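Gillano Supper Boxes: Your Questions Answered

We get a lot of lovely emails asking how the supper boxes work, and Wilma Galbraith, who looks after the inbox, has been asking for a page like this since last August. So we've finally sat down with a pot of coffee and written out the answers to the ones that come up again and again. If yours is missing, do write to us!

What exactly comes in a supper box?

Everything you need for one evening's dinner, apart from oil, salt and pepper. The fresh pasta is made in our kitchen on the morning you collect, the sauce comes in a tub, and there's a salad, a little dressing and a loaf of bread to go with it. Dessert changes with the season (right now it's a lemon and almond cake that we can't seem to make enough of).

How many people does one box feed?

The regular box is meant for two hungry adults, and the family box for 4. We do lean toward generous, so if you have small children at the table you may well find there's enough sauce left over for somebody's lunch.

How hard is the cooking?

Not hard at all, we promise. If you can boil a pot of water and warm a sauce, you're most of the way there. The pasta needs three minutes, sometimes four if you like it softer, and the bread is happiest with a quick turn in a hot oven. There's a recipe card tucked in the lid of every box, written by our chef, Gopinath Poojary, who tested each one on the old electric stove in his apartment so he'd know it would work at home.

When do I need to order?

By noon the day before you'd like to eat. The pasta dough and the bread are both planned the afternoon before, so it's very difficult for us to squeeze in a late one – but if you're truly stuck, call the restaurant and ask. Sometimes there's a cancellation.

Do you deliver?

We do, within 13 miles of the restaurant. Ruairi Baxter drives the evening route and he'll text you when you're the next stop. Farther out than that, you're very welcome to pick up from us, or from our friends at the Flodton farm shop, who kindly keep a shelf of their cooler free for our boxes.

Can you make a box without gluten, dairy or nuts?

Dairy and nuts we can usually leave out, and there's a spot on the order form to tell us. Gluten is trickier. We can swap the pasta for a very good risotto, but our kitchen is full of flour from morning to night, so please don't order from us if you have celiac disease. We'd much sooner lose a sale than have you feel poorly.

Can I keep the box for another night?

The sauce will keep for three days in the refrigerator and freezes beautifully. The pasta is another matter, and really should be eaten the day you get it, or frozen flat on a tray and cooked straight from the freezer.
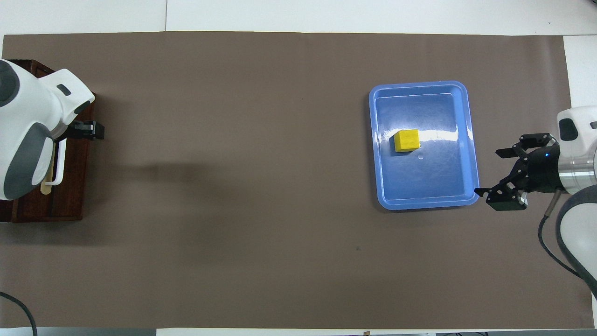 Blue tray with a small yellow cube.

Do you take the packaging back?

Yes please! Rinse the tubs and hand them to Ruairi, or drop them off at the counter. You've returned 1,664 of them so far, and we're grateful for every one.

Can I buy a box as a gift?

Of course. Gift cards are sold at the restaurant and never expire. Include a note if you like, and we'll copy it out by hand.

Page last updated 24 Jun 2018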